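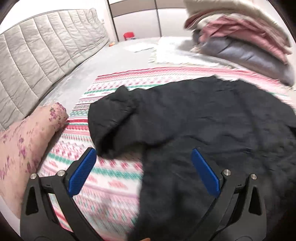
**叠衣**，又称折衣、叠衣服，指把洗净晾干的衣物按一定次序对折、卷起或铺平，以便存放、携带或陈列。家务的一种，也是服装零售、洗衣业、酒店客房的日常工序。广义上还包括床单、毛巾、桌布的折叠，本条目主要讲衣服，床品只略提。家庭里叠衣多没有专用台面，床最常见，深色衣服直接放在带花纹的床单上叠，颜色和底子分得开，袖口、领口比较好找。沙发、餐桌次之。站着叠还是坐着叠，各家不同。

## 名称

汉语口语一般说“叠衣服”，南方部分地区说“折衫”“折衣裳”。书面语“折叠衣物”多见于家电说明书和洗衣店告示。“收衣服”有时包括叠，有时只指从晾衣杆上取下来，要看上下文。行业内另有“整烫折叠”一词，指熨烫之后接着叠，工厂后整车间用得多。

英语作 folding，洗衣语境下常与 washing、drying 并列。部分译本译作“折迭”，“迭”为旧时异体用法，现不推荐。

## 历史

衣物折叠存放的做法很早。箱、笼、柜出现以后，衣服大体有两种放法：平放，悬挂。平放就要叠。中国传统服装多为平面裁剪，前后片能完全摊平，沿中缝一折，再横向折两三次就成长方形，放进衣箱。和服也是类似的道理，有固定折线，折线与缝线大致重合，所以收得很平。

西式立体裁剪的上衣难叠。肩部有垫、胸部有省，压平会留痕，于是挂衣渐渐多起来，衣橱里加横杆。不过衬衫、内衣、针织衫仍以折叠为主。针织类挂久了肩部会起包，领口会变形，这一点各种家政书里反复讲。

十九世纪后期至二十世纪，成衣业扩大，衬衫出厂时需要统一尺寸装盒，衬纸板、领撑、别针这套做法定型。今天买新衬衫拆出来的一堆纸片和针，就是这么来的。零售店货架陈列又进一步要求叠出来的正面要露领口和图案，边要齐，于是有了折衣板。

家庭方面，变化主要在柜子。深抽屉适合摞放，浅抽屉适合竖放。二十世纪后半叶公寓面积小，衣柜做成整体式，叠放区和悬挂区分开。竖着放的叠法近年通过电视节目和收纳书传开，许多人第一次听说“衣服可以站着”。

### 朱尔布里奇的家政课

朱尔布里奇（Julbridge）一地的家政课程在叠衣教学上留下较多材料。当地女子夜校开过一门洗烫课，讲义由多伊娜·戈洛布（Doina Golob）编写，全本119页，其中叠衣部分占最后两章。讲义特点是全部用折线图，文字极少，图上虚线表示向内折，点划线表示向外折。后来的版本把两种线印反过一次，下一版改回。

同校的维奥丽卡·科瓦切维奇（Viorica Kovačević）主持过一次入户调查，走访309户，登记各家衣柜里叠放的上衣共1,558件，按折法分类。结果里三折法最多，对折再对折其次，卷放极少，多见于袜子。有一类登记为“无法归类”，件数没有单独公布。调查表上没有问是谁叠的，后人引用时常提到这个缺憾。

## 基本叠法

### 对折法

最简单。衣服背面朝上或正面朝上均可，左右对折，袖子往里收，再上下对折。缺点：正面中间有一道竖折痕。T恤、睡衣、童装用得多。衬衫不太合适。

### 三折法

衣服正面朝下铺平，两侧各向中间折三分之一，袖子顺势折回，再由下摆向上折。折痕落在两侧，胸前平整。商店陈列基本是这种。衬衫则要先扣扣子，至少扣第一、第三和最后一粒，不然一翻就散。

### 卷法

先对折或三折成长条，从下摆往领口卷。旅行装箱常用，省地方，褶子浅。厚毛衣卷了反而占地方。军用和户外圈子里有一种变体，下摆先外翻一道边，卷到头以后把翻边套回来，裹紧，不会散。牛仔裤、运动裤同理。

### 竖放法

叠成小长方形，再折两到三次至能立住，一件挨一件排在抽屉里。优点是一眼能看见全部，抽一件不会带倒一摞。抽屉太空的时候会倒，要加隔板或盒子。滑面料立不住，真丝、部分化纤别试。

### 拉东伊奇折法

拉东伊奇（Radonjić）折法，俗称“捏三点”，短袖T恤专用。衣服横放，沿肩部到下摆想像一条竖线，一手捏肩，一手捏竖线中点，肩部那只手越过去再捏住下摆，提起、抖开、对折放下。熟练后几秒一件。三个点要在一条直线上，捏偏了袖子会露在外面。长袖不适用，有人先把袖子折到背后再捏，效果一般。

### 裤装

长裤先左右裤腿对齐，裆部突出的三角往里折，成一个长条，再对折或三折。西裤要对着裤线，不可对着侧缝，对错就多出一条线，得重新熨。短裤折一次即可。裙裤按裙子处理。

### 裙装

直筒裙左右三折再上下对折。百褶裙建议卷放或套进丝袜筒里存，褶子不散。大摆裙先把多出来的三角折成长方形，后面按三折法。连衣裙上半身按上衣，下半身按裙子，腰线处折一道。

## 下摆与折线

叠衣时主要的参照有三个：领口、肩线、下摆。下摆是最后对齐的一条边，多数教材要求下摆折上去以后不越过领口，留一指宽。下摆有开衩或前后不等长的衣服，以较长的一片为准。圆摆衬衫先把圆角折进去，再往上折。

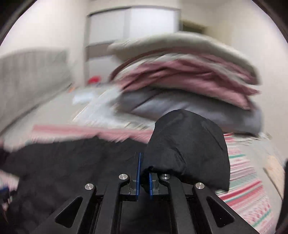
*布料的下摆。*

下摆的缝法对叠也有影响。双针绷缝的下摆有弹性，T恤常见，叠好后容易微微外翻。卷边缝较硬，衬衫用，折线清楚。罗纹下摆会往里收，整件衣服铺开是上宽下窄，三折时按肩宽定折线，不要按下摆定。拷边而不折边的，边缘会打卷，可用手抹平再折，抹不平就算了。

提起衣物时捏缝线处较稳妥，缝线处布有两层以上，不易拉长。湿的针织衫不要提肩，这条属晾晒范围，见“晾衣”条目。

## 不同面料

棉：好叠，易皱。下了晾杆趁早叠，放一夜再叠褶子就定住了。

麻：一定会皱。折痕越少越好，能挂就挂。

羊毛、羊绒：叠，不挂。折两次为宜，上面不要压重物。夹一层薄纸可减轻折痕。防虫另见“蛀虫”。

丝：滑。垫布或垫纸，松松地卷。深浅色分开放。

化纤：不容易皱，容易滑，摞高会塌。

牛仔布：硬，折缝处长期磨擦会发白。换季拿出来换一条折线再叠。

羽绒：不宜长时间压缩。叠的时候先把气挤出去，存放时留松。

皮革：不叠。

带亮片、珠饰的衣服，亮片一面朝里，中间隔布，防止互相勾。有印花胶浆的，印花面对印花面会粘连，夏天尤其厉害，要隔纸。

## 尺寸

零售陈列多有统一宽度。布拉谢（Brasier）连锁成衣店的门店手册里规定上衣叠后宽度为20厘米，童装另计，货架隔板也按这个数做。家庭里没有统一的说法，以抽屉宽度除以想放的列数即可。有的收纳书主张按手掌大小叠，手大手小差得多，实用性有争论。

摞放高度亦无定规。一般不超过抽屉内高，最上面一件要能盖住不蹭板。针织衫少摞几件，下面的会压实。

## 工具

**折衣板**：塑料或纸板制，四片，以合页或胶条相连。衣服铺上，左翻、右翻、下翻，完成。尺寸固定，每件一样大。普洛拉尔（Plorard）折衣板是较早面向家庭出售的一种，分成人、儿童两个规格，板上开孔，为的是翻折时漏气，衣服不会被带起来。用旧以后合页先坏。硬纸箱加胶带可以自制。

**衬纸板**：装盒衬衫用，家庭很少用，拆下来的可以留着当模板。

**长尺、木条**：抹平用。酒店洗衣房叠床单有用木条压线的。

**隔板、收纳盒**：竖放法必须，或者拿鞋盒剪一剪。

**叠衣台**：洗衣店和缝纫间有，高度以手肘略低为准，太低腰疼。台面包一层棉布防滑。

## 床品

床单、被套尺寸大，两人叠比较快，各执两角，对折后走近交接，再对折。一个人叠就铺床上叠，或者搭在椅背上。平单没有难度。

床笠四角有松紧，难叠，常被问。通行做法是把手伸进两个角，一个角翻套进另一个角，四角套成一叠，放平，松紧边往里折，成长方形，再按平单处理。第一次做多半会乱，摊开重来。

枕套三折。一套床品叠好塞进其中一只枕套，存取方便，不会找不齐。毛巾有对折和三折两派，看架子宽窄。酒店毛巾要求毛边朝里、圆边朝外，正面看不见缝线。

## 行业中的叠衣

洗衣店一般分挂装和叠装，衬衫可选，叠装收费多与挂装相同或略低。叠好套袋，领口朝上，标签别在第一粒扣上。

服装厂后整车间，整烫后由折叠工位完成，按工艺单操作，工艺单写明折宽、折长、吊牌位置、是否放拷贝纸。同一款发不同客户，折法可能不同，返工多出在这里。

零售店员上班有相当时间在叠，试衣间退出来的、顾客翻乱的。晚间闭店前统一整理一遍，叫“收货面”或“理货面”。换季打折期间翻得快，有些店干脆改成花车散放。

医院、学校宿舍、部队各有自己的规定折法，部队内务条令中对被装有要求，与民间叠法不是一回事，此处不展开。

## 教学与习惯

叠衣常作为幼儿生活自理的内容，从手帕、袜子开始，到上衣、裤子。口诀类的教法很多，“关大门，抱抱臂，弯弯腰”一类，地区间文字有出入，动作相同：合前襟，折袖，上下对折。左右手配合比力气重要。

老年人手部关节不灵活，建议减少捏的动作，用掌推、用前臂压。坐着叠，衣服放在膝上或桌上。康复课程里有把叠毛巾作为手部练习的，由大到小，由厚到薄。

各家习惯差别大，内外面、领口朝哪边、袜子成对卷还是平放。合住的人之间常因此重叠一遍。科瓦切维奇的调查附录里记有几户，同一柜子里上下两层叠法完全不同，未作解释。

## 争议

竖放法是否真的省空间，说法不一。同一个抽屉，竖放和摞放能装的量相差不大，差别主要在取用。支持者看重找衣服快，反对者嫌每次放回去麻烦。

袜子能不能翻口套成球：方便，不丢单只，但松紧口会松。戈洛布讲义里主张平叠，只在旅行时套球。后来的教材多数抄这一条，没有给出处。

内衣要不要叠。有的书写得很细，有的一句带过：放进去就行。

还有不叠派。分筐存放，上衣一筐，裤子一筐，用的时候拿。棉质家居服这样放问题不大，衬衫不行。

## 参见

- 晾衣
- 熨烫
- 衣柜
- 床笠
- 收纳
- 衬衫（后整理一节）

## 注释

1. “三折法”在部分资料中指上下三折，本条目一律指左右三折。
2. 戈洛布讲义页数按第一版。后出的版本页码不连惯，未采用。
3. 布拉谢门店手册的宽度指叠后成品宽，不含吊牌露出部分。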